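Working Diary of the Skeltomel Program
Household and Shop-Floor Tasks, August, second entry

Entry opened at 8:40 a.m. The morning was given to the desk-tidying task, which the program office has carried on its list since the spring and which has been put off 3 times in favor of towel folding. The task is stated in the list as follows: loose writing instruments are to be returned to a cup, and the cup is to remain standing. No other success condition is written down. The undersigned has asked before that one be added for the direction in which the pen is placed, and asks again here.

The question put to us by Grellance, which funds the household portion of the work, is whether a pair of arms can be trusted with the small clearing-up that a person does at the end of a working day without thinking about it. Vurine, which funds the shop-floor portion, asks nearly the same thing in other words. Its interest is in benches, where marking pens and small hand tools are left lying where they were last used and must be found again by the next shift. It was agreed at the last review that one task would serve both, and that the reports would be written separately.

A paper cup was chosen over the steel pencil holder used in the trial runs. The steel holder forgives a bad approach, as it does not move when it is bumped. A paper cup does move, and it weighs so little that a pen leaning the wrong way may take it over. The undersigned considers this a fairer test of the kind of thing found in a kitchen or on a bench, and the change was entered in the log before work began.

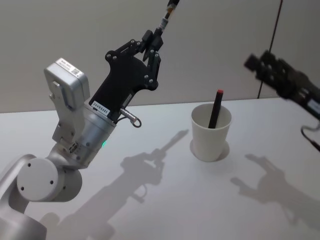 Left arm near the cup, with the red-capped pen or marker standing in it. Part of the right gripper shows at the edge.

The first sessions were spent on reach. With both grippers working over a small area of table, the approach paths have to be kept apart, and the planning software from Mészáros is conservative in this respect. It will hold one arm back for as long as the other is judged to be near. The result is safe and slow. A member of a household watching it would probably finish the job by hand. For the shop floor the objection is weaker, given that the work could be done between shifts with no person waiting on it.

Lighting was left as found. The shadows of the arms fall heavily on the white tabletop, and there was discussion of whether to add a second lamp on the opposite side. It was decided to leave matters alone. Homes and workshops are not lit for the convenience of machines, and a result obtained under special lamps would have to be explained in both reports. The question may be reopened if the shadow of a gripper is found to have been mistaken for an object. A note to that effect has been placed on the list of things to check in the recordings.

The remainder of the morning went to the grasp itself. A pen is a poor object for a gripper with flat fingers. It is narrow, it rolls, and the clip stands out on one side, so that the angle at which the fingers close makes a difference to how the pen sits afterward. The preferred hold for our purposes is low on the barrel with the pen standing upright, which gives a clear idea of where the top of the pen is. It has one plain disadvantage for this task. A hand placed low on the pen is the part that would have to go into the cup, and the cup is not wide enough to take it. Either the pen is released above the rim and allowed to drop, or it must be taken again by the upper end.
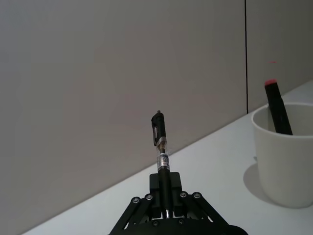
Second Session, 1:15 p.m.

Attempts were numbered from the start of the afternoon and reached 22 before the session was closed. The count includes attempts stopped by the operator, which last month's report left out. The undersigned was of the view that leaving them out gave too favorable a picture, and the program office has accepted this.

The table was reset by hand between attempts: cup upright, pens laid down at different angles. Laying a pen down at a new angle each time is harder to do honestly than it sounds, and after a while the operator begins to set it where the arm did well before. A printed sheet of positions should be drawn up before the next session. It was proposed in June and has not been done.

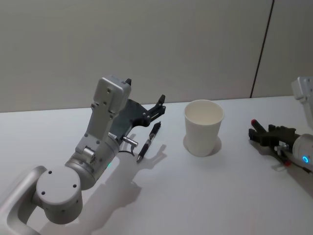
Black pen on the table beside the left gripper. The cup is empty.

The following observations are recorded for both sponsors. They concern the sessions as a whole and no single attempt.

Picking up from a bare table remains the weak point. The fingers have to come down close to the surface without pressing on it, and a pen touched on one side will roll away from the other. The arm does not yet follow a rolling pen. It completes the motion it had begun and then looks again, which costs time but has so far done no harm.

Placement in the cup is better than expected when the pen comes in close to upright, and poor at a shallow angle. In the shallow case the tip meets the rim. The operator is instructed to stop the attempt at that point and to enter it as a failure, even where the pen might have slid in on its own.

Use of both arms gives less advantage than was hoped. The plan submitted to Grellance speaks of one arm steadying the cup as the other places the pen. This has not yet been attempted with a paper cup, and the wording of the plan should be changed until it has. For the present each arm works in turn.
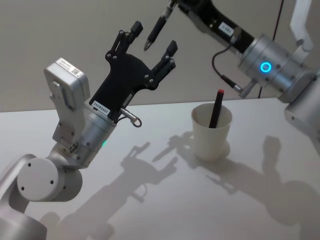

Cup with the red-capped pen, both arms over the table.

On the general question, the view of the undersigned has changed little since the spring. The machine can do the separate parts of this chore, under supervision and at its own pace. A chore in a home is made up of a great many such parts, and the person doing it also decides what is out of place to begin with. We have not tested that decision at all. The two pens were known to the system and so was the cup.

The Vurine report may reasonably say more than the Grellance one, on the ground that a bench can be laid out for the machine and a kitchen counter cannot. Care should be taken that sentences are not copied from the first into the second.

The review of recordings took 22 minutes and was not finished. The left gripper is to have its screws checked before further use, as a matter of routine. Spare cups are to be ordered from the general stores account and charged equally to the two sponsors.

Entry closed at 5:30 p.m.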